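Drucktaster und Kleinteile sortieren: Tisch und Kästen einrichten

Wer Taster, Kontaktblöcke und anderes Kleinmaterial in einer Kiste sammelt, sucht später lange. Mit Packpapier, Klebeband und zwei Kunststoffkästen lässt sich ein Tisch in kurzer Zeit als Sortierplatz herrichten.

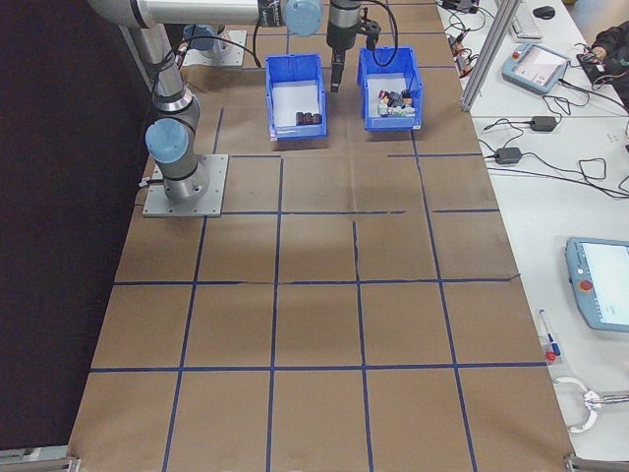
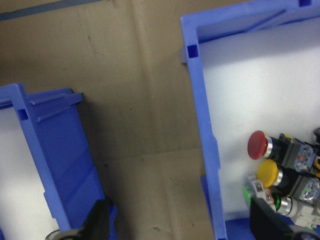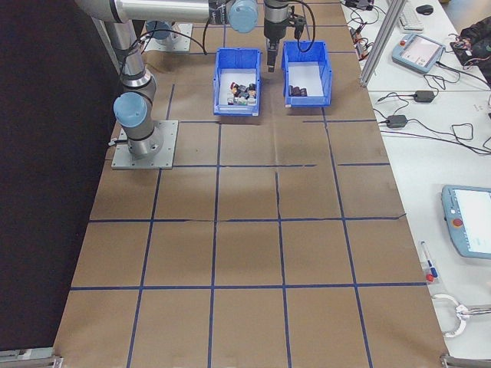
Sortierplatz mit zwei blauen Kästen

Material
Packpapier von der Rolle, 1000 mm breit
Blaues Klebeband
Zwei gleiche Lagerkästen mit hellem Boden
Etiketten

1. Tisch abwischen und das Papier auflegen. Von der Mitte nach außen glattstreichen, Kanten unter der Tischplatte festkleben. Leichte Falten stören nicht.

2. Raster kleben. Zuerst die Längslinien, dann die Querlinien. Das Band nicht dehnen, sonst zieht es sich später zusammen und das Papier reißt an der Linie ein.

3. Die Kästen nebeneinander ans hintere Ende stellen. Die Felder davor bleiben zum Auslegen frei.

4. Teile auf die Felder verteilen, ein Typ pro Feld. Bei Drucktastern erst nach Bauform trennen (Pilztaster, flache Kappe), danach nach Farbe. Taster mit angebautem Kontaktblock bleiben zusammen. Lose Schrauben kommen in ein eigenes Feld.

5. Einräumen. In einen Kasten kommen die gleichartigen Teile, in den anderen das gemischte Material, das noch bestimmt werden muss. Taster flach hinlegen und die Kappen in dieselbe Richtung drehen.

6. Kästen beschriften. Bei uns steht oben die Teilegruppe, darunter die Fachnummer aus der Gikton-Liste, zum Beispiel 83.

Eingerissenes Papier nur im betroffenen Streifen ersetzen und die Linie neu kleben.

Stand: 11. Juni 2024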